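Gretico Things List
Version 2, last touched 1/18/19

What you're getting

Hi! Gretico is my running list of small household things and the words people use for them. It started as a spreadsheet of what was in my kitchen drawers in Herkberg and it has been growing sideways ever since (bathroom shelf, desk, that one closet). Right now it has 941 entries. Each one is a single thing you could pick up with one hand, with a name, a couple of other names, colors, a few words about the surface, and where in a home you'd expect to find it.

I care a lot about the surface words. Plenty of lists will tell you that something is a towel and stop there, which is fine until you own nine of them and want the brown plush one. So there's a "feel" column and an "edges" column, and I'm a bit fussy about both.

Ribs, rings and ridges

I had the worst time with these! "Ribbed" was doing duty for knit cuffs, hoses, jar lids and half the toy box, so in this version I split it up. Use "ribbed" for the general case, "ringed" when the raised parts go all the way around, and "ridged" when they only run along one side. If something qualifies for more than one, put both, with the more obvious one first. Color goes by where it sits: the raised part gets its own entry, then the flat part between, then any odd patch. 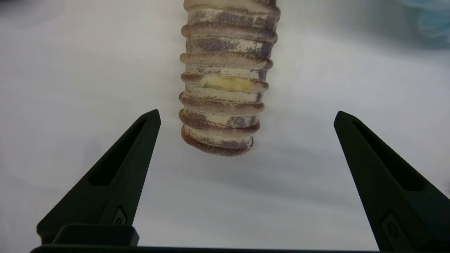

Ribbed, ringed. Off-white to pale beige, speckled purplish-brown along the rings, one soft yellow patch.

If you can't say what a thing is, leave the name blank and fill in everything else. I mean it, a blank name is a perfectly good entry and I'd much sooner have that than a guess. Search still finds it by color and feel.

Files

things.csv is the list itself, one row per thing.
rooms.csv says which rooms I use and what counts as each one. The hallway is a room. The car is not, sorry.

Both are plain comma-separated text and open in any spreadsheet program. The older Prerasau column is gone, along with its two-letter codes (if your scripts relied on them, see the note near the end).

Columns in things.csv

id: a number, never reused, even when I delete something
name: everyday word, lower case, may be blank
also: other names, split with semicolons
color: main color first
feel: plush, smooth, matte, glossy, netted, crumbly and so on
edges: frayed, rounded, folded, hemmed, crusty
room: from rooms.csv
unsure: y or blank

Mixed tables

Things rarely stay in the room you'd file them under, and I like a table where the bathroom, the desk and the kitchen have all landed together. It's the best practice for anyone adding entries, too, because you have to say which brown and which white you mean.

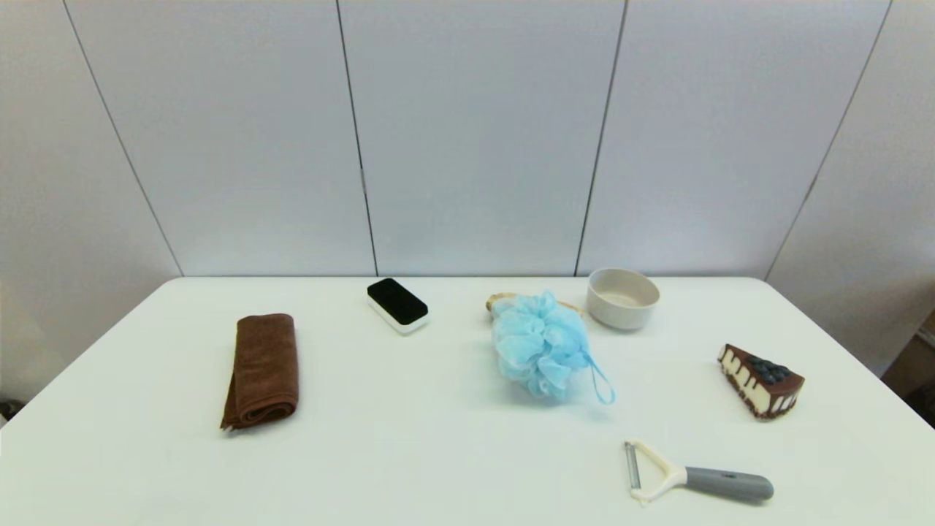

800 words

Take the brown towel on the left. I'd put "chocolate brown" for color, "plush" for feel, and for edges both "folded" and "frayed," with the frayed part being the loose end at the bottom. Its room would be kitchen or bath, and I let people pick. The whiteboard eraser goes under desk, color black then white, feel "glossy" for the top.

The bath pouf is a favorite of mine. Light blue, netted, ruffled, and please write down the loop cord too, in the also column if you must (I know, I know, I need a parts column). The tan thing peeking out from under it is where the unsure flag earns its keep. It looks like a slice of bread or maybe some kind of pastry, so: name blank, color tan, edges "rounded; crusty," unsure y. There's a bowl toward the back as well, an easy one for kitchen.

What it's bad at

Furniture, for a start. I never did tables or shelves and don't plan to. Clothes are thin apart from socks. The food rows lean heavily on what I eat, so there's a silly number of crackers. And everything is in American English, with a few words only my family says that I keep meaning to weed out.

Moving up from the August version

Ids haven't changed. The Prerasau codes map straight to room names, and the old table for that is in the Kourkoulas folder if you still need it. Anything formerly marked "ribbed" should be looked at again before you merge your own rows into mine.

Adding your own

Send rows in the same column order, new ones at the bottom, ids left empty so I can fill them in. Spell things however you like in the also column. Use the list for whatever you want, just keep the Gretico name on copies so people can find their way back here for fixes.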